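Notebook, student manipulation project (team Zutwood)
10/12/2021

Picked up where I left off in November, so: cable task. The Tima event wants the arm to take a network cable by the plug and seat it in a switch port, and we get 31 points if it clicks in and 6 if it only touches the right port. I'd like the 31, thanks.

Spent the first hour on the table setup. Switch at the top of the small rack, server under it, yellow cable laid out on the bubble wrap in front. I keep changing my mind about the bubble wrap. It's kind to the plug when the fingers come down too far (and they do come down too far), but it's shiny and bumpy, and the depth readings over it are a mess.
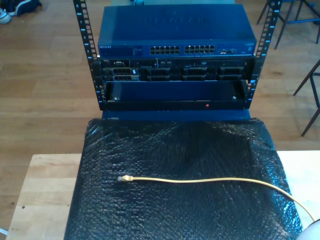 Rack and cable, start position. Switch is the target, ignore the server.

Changed the approach height by 3 mm and reran the script from the top. Better! Still not sure if that was the height or just me laying the cable down straighter. Need to do it again with the cable bent on purpose, which I keep putting off.

Then the clear sheet, which is the other half of our entry and the half I like less. The camera looks straight through it and sees wood grain, so the edge finder happily picks the grain and calls it a day. The bottom edge is a little brighter than the rest, and the smears on the right side give it something to lock on to, so please don't wipe the sheet before I've tried that. Plan is both fingertips to the lower edge, well apart, then close slowly.

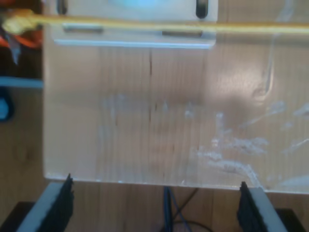
Dario Pagano read this page over lunch and wrote in the margin that I should forget the edge finder and go by touch: come in low, creep up until the motor current jumps, call that the edge. He thinks the Sorrentino team did it that way last year and it cost them time but never a miss. Fine, Dario, I'll try it -- but you're writing the current threshold part.

Back to the cable after that. Grip on the boot, below the latch tab, so the tab stays free to spring. The teeth on the pads bite the ridges nicely. Checked it against the quilted foil too, because the Zomville hall has awful lights and I want the ugliest background we can find. Run saved as 2555.

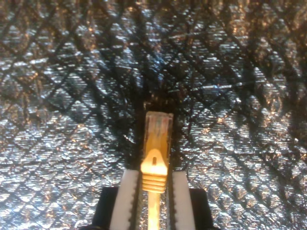 Run 2555, plug upright, contacts away from the gripper. Foil behind.

To do: bent cable runs, Dario's touch idea, order spare pads, find out if we're allowed to bring our own mat.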